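4. Open-Day Demonstration

4.1 Setting and Visitors

The third part of the study was carried out during the December open day at the Winbridge building. We wanted to see how people with no training would use the hand-held gripper when they had only a short spoken introduction and other visitors were waiting behind them. The two earlier parts had used paid participants in a quiet room, and we expected the open day to give us shorter and messier recordings.

The demonstration ran from late morning until the building closed. More than 500 people came through the ground floor, but most of them passed our table without stopping. Visitors who wanted to try the gripper read a one-page notice, signed it, and were handed the tool by a member of our group. Children could take part if an adult signed for them. We did not record names or ages with the sessions.

4.2 Task and Procedure

Each visitor was asked to pick up a small household item, move it to a marked place, and let go of it. The items were kept in a bin behind the table and brought out one at a time. There were 6 of them, chosen from the Heltonen set used in Section 3 so that the results could be compared. The set contains both rigid and soft items, and none of them is heavy enough to tire the wrist.

The introduction was given by Huệ Lại or by one of the two student assistants. It covered how to hold the handle, how to close the fingers, and where to stand. The assistants were told not to correct a visitor's grip once the attempt had started. Visitors could stop at any point and could repeat the task if the line was short. We kept all attempts, including the ones that ended early.

Recording began when the tool was handed over and ended when it was handed back. As a result, each file has a stretch at the start in which the visitor is getting used to the weight and opening of the gripper. Figure 4 was taken with the camera on the tool and gives the view used for all of the analysis below.

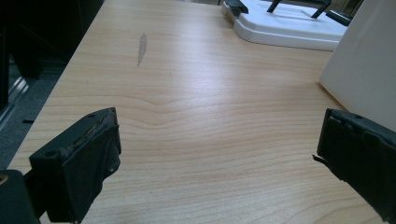
Figure 4. View from the gripper camera with the fingers apart and no object between them. Wear is visible on both fingers.

The field of view takes in both fingers and the table surface between them. This was enough to judge the approach and the grasp in most recordings, but it told us little about where the visitor was looking or how the arm was held. For that reason the assistants also wrote short notes after each visitor. The notes were typed up the same evening and matched to the recordings by time.

4.3 Condition of the Fingers

We had not planned to report on the finger coverings, but their condition matters for reading the results. In Figure 4 a torn flap of the black covering hangs from the inner edge of the right finger, and the pad on the left finger looks slightly frayed. The top of the left finger is also scuffed. We did not score wear as a separate variable, and the present data cannot show how much it affected the grasps. Readers who compare our numbers with those from the MacPherson trials should keep this in mind, as those trials started with new pads.

4.4 Observations

Visitors usually brought the gripper down too steeply on the first attempt. The fingertips touched the table before they were on either side of the item, and the item was pushed away. On a second attempt many visitors lowered the wrist and came in from the side without being told to. The paid participants in Section 3 had been shown this approach during training.

The soft items caused fewer problems than we expected. Visitors closed the fingers hard and did not seem concerned about crushing them. With the rigid items they were more careful, and several of them asked whether the item could break.

Talking also changed the recordings. Many visitors turned to speak to a friend while holding the tool, and the camera swung with them. We marked these segments by hand and left them out of the timing analysis, but they remain in the released files. The segmentation tool in the Zidia package did not separate them reliably from slow approaches, and we do not recommend using it on open-day material without checking the output.

Two assistants labeled the start and end of each grasp. Where they disagreed, Lại made the final decision. The labels follow the definitions in Section 3.2, with one change: an attempt in which the visitor put the tool down and picked it up again was counted as a single attempt if the same item was still in play.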